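Chapter 4
Learning the Rules by Playing

If you have ever handed a controller to a friend and watched them run happily into a wall for a minute or two, you already know most of what this chapter has to say. Players learn with their hands first and read later, if they read at all, and a good opening level is built with that in mind.

We will spend much of our time with Femley, a small puzzle adventure in which you guide a lamplighter through the flooded town of Stanar. Its first draft opened with 130 words of instructions. Thilini Khondokar, who designed the early levels, cut them down to a single locked gate and a key in plain sight – and players got through it without any trouble!
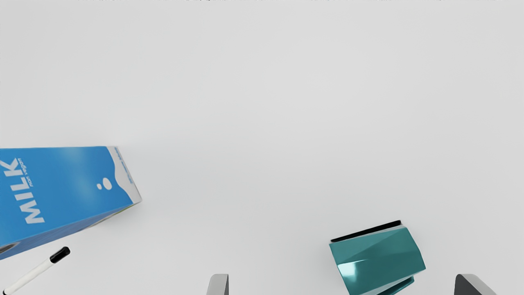

Figure 4.1 A milk carton, a marker and a mug on a pale surface, computer rendering.

Later on we will turn to Cloritz, a much longer role-playing game with 80 side quests, and ask how it keeps teaching new tricks so many hours in. You don't need to own either game to follow along, though I do hope you'll get the chance to try one of them some rainy evening in February.

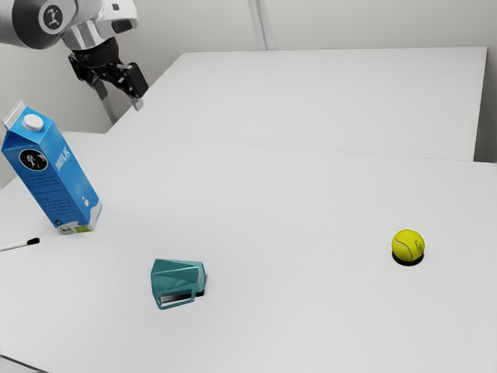 Figure 4.2 Rendered tabletop with four objects, among them a yellow tennis ball.

Before you read on, think back to the first level of a game you love and jot down what it taught you. Keep your notes handy for Section 4.1.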